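Is it worth fixing a slow kitchen drain before replacing the trap?

Posted in Home & Kitchen – Plumbing

jurton_lane
We moved into a 65-year-old house in January and the kitchen sink has been slow ever since. It takes a long while to empty a full basin. The bathroom drains are fine. I tried boiling water and then baking soda with vinegar, and neither did much. The trap under the sink is old metal and a little crusty at the nuts, but it doesn't drip. My brother-in-law says to replace it with plastic and be done. Do I need to, or should I clear the line first? 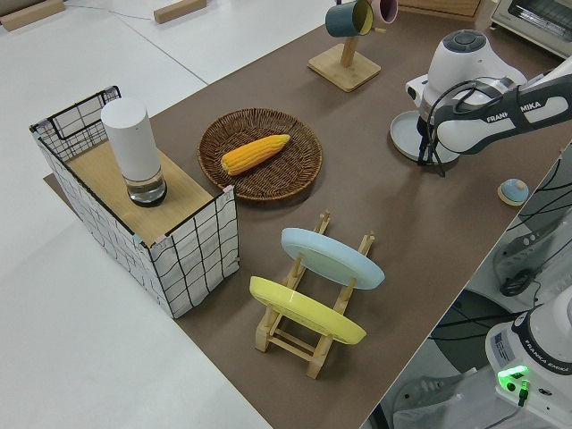 We cook most nights and I'm sure some of what goes down there shouldn't. Bacon grease for one, before I knew better. Corn season was bad too: an ear of corn like the yellow one on the woven plate drops silk everywhere when you husk it, and I used to rinse that straight into the drain. There is no disposal. I'd like to spend as little as possible.

Uthai Pongsiri
Clear it first, but plan on a new trap. Put a bucket under it and loosen both nuts by hand or with slip-joint pliers. Hold the pipe going into the wall steady while you turn – old threads break easily. If the trap is packed with grease, you've found at least part of your problem. If it's clean, the clog is in the wall and a new trap won't change anything.
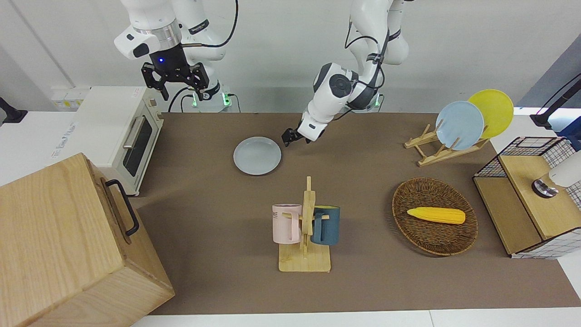

Toaster oven on the left, plate on the mat.

For a clog in the wall, use a hand snake. Feed it in slowly and turn the handle when it stops. Pull it back, wipe it off, and go again until it moves freely. Then put the trap back on with new washers and run hot tap water for a few minutes.

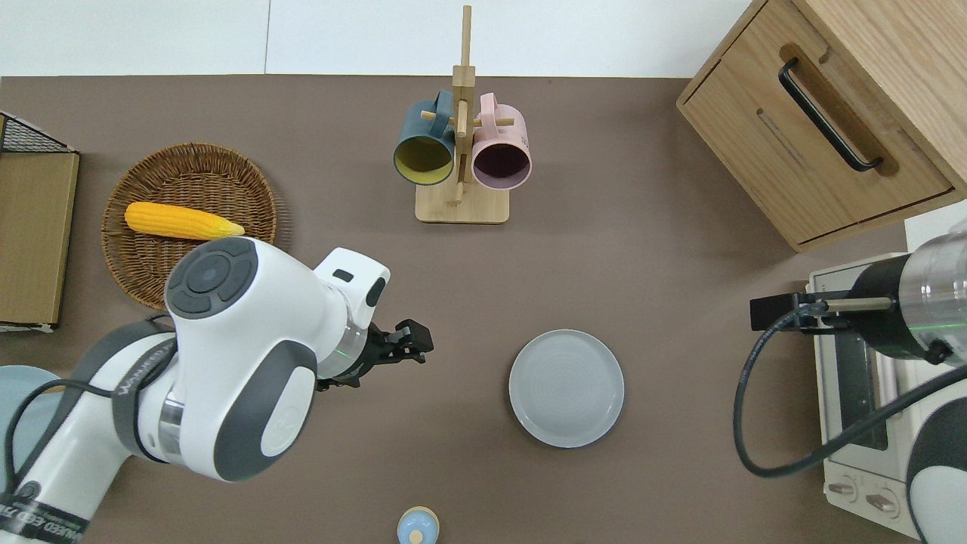 Skip the chemical drain openers. They can sit in the trap, and then you have that in your bucket when you take it apart. Check your pipe size before you buy parts. A kitchen trap is usually 1 1/2 inch and a bathroom one is often 1 1/4.

Wotent
I had the same thing and paid a plumber. It took him 19 minutes with a power snake. Would not buy the tool for one clog, you can rent them.

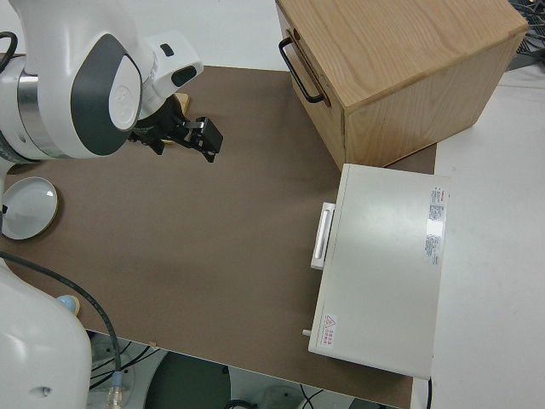 Also scrape your plates into the trash before washing. We keep a can for grease and throw it out when it's full. No trouble for 2 years now.

jurton_lane
Thanks both. The trap was half full of gray sludge. I'm getting washers tomorrow and will try the snake while it's apart.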